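How long do dried chillies keep once the bag's open?
Posted by marrowfat_jo in Kitchen & Larder

Hi all, I bought a big 200 g bag of whole dried chillies from the Wastar shop back in May (bargain!) and I've barely made a dent in it. They've been sitting in the cupboard over the kettle with a peg on the bag. They still look fine to me but the last chilli I made was a bit, well, meh. Are they past it? And would the freezer be better?

3 replies

tinlidtom
Over the kettle is your trouble, I'd say. Steam and warmth do them no good at all. Mine go in a jar with a proper seal, in a dark cupboard, and I get a good year out of them before the flavour drops off. Snap one in half and sniff it. If it smells of dust, use two where you'd normally use one.

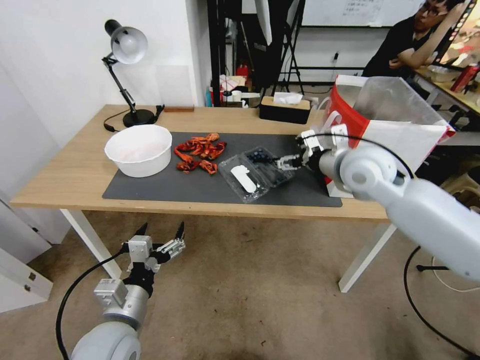
You can perk up tired ones as well. Dry frying pan, medium heat, a minute or so, and keep them moving or they go bitter (ask me how I know). Then soak them in hot water for 15 minutes and blitz. Open a window first!

pipkin147
just chuck them they're cheap

Greta in Dirnden
I wouldn't chuck them unless there's mould or little moths in the bag. Freezer works a treat, mine live in an old Clokora tub and go into the pot straight from frozen. Do squeeze the air out if you're using a bag.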